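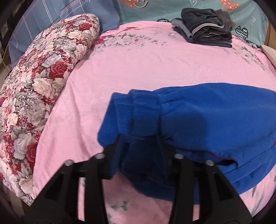 A blue garment on a pink bedsheet.

Search this site
Type and press enter

Ownership must come before access

By Anayeli Robles

Most organisations now hold far more data than they can account for. At Rundcombe, a review completed in February listed 88 shared tables in the central warehouse. Only 15 had a named owner. The remainder were in daily use, feeding reports on which budgets and staffing were decided, and no department would say who was answerable for their contents.

The usual response is to buy a catalogue. Rundcombe chose Grodulico, a capable product, and within weeks every table had an entry and a search page. The entries repeated the column names. They did not say what a "closed" account meant, or why two teams reported different totals for the same month.

It is my view that access to a shared table should be withheld until a person, and not merely a team, has accepted responsibility for it. That person should approve its definitions, answer questions about it and give notice before it changes. The Kanadham programme adopted this rule and retired 11 tables in its first quarter, as no one was willing to put a name to them.

Critics, Ghiță among them, argue that such a rule slows analysts down. It does, and the delay should be measured and published. A waiting list of 100 requests would be a serious failing – but it would at least show where the organisation has neglected to assign the work.

Funding must follow. Ownership added to a full workload will be ignored by the spring, and managers should set aside hours for it in each annual plan.

15 shares
11 comments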